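Sopacua 12 packing cubes, after one long trip

Bought these in July before our trip out to see Zofia's family, then the bus down to the coast. Five flights, two trains, more taxis than I want to think about. Quick review because Felicja keeps asking me which ones I got.

Short version: good. Would buy again, with a couple gripes.

The set is way more than one person needs. I used the mediums for shirts, a long skinny one for socks and chargers, and gave Grigore the rest. Fabric is thin but no rips so far. Zippers ran smooth the whole time, even when I sat on the bag to get it shut in the Zistholm station. Everyone staring. Fine. 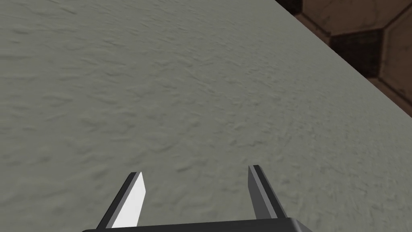 The compression ones are a different story. They squish down ok but go kind of round, like a football, and then nothing sits flat next to them. Ended up using 2 of them for dirty laundry and quit compressing alltogether. Also they let you pack too much. My carry-on was over at the Nolurska counter and I had to wear my jacket AND my sweater to the gate.

Color: ordered navy, got something closer to purple. Didn't bother sending it back.

Shoe bag is useless for anything bigger then a kid's sneaker. Wish they'd put in a second mesh one instead.

Washed them cold when we got home, hung them over the tub. Dry by morning, no fading. Four stars.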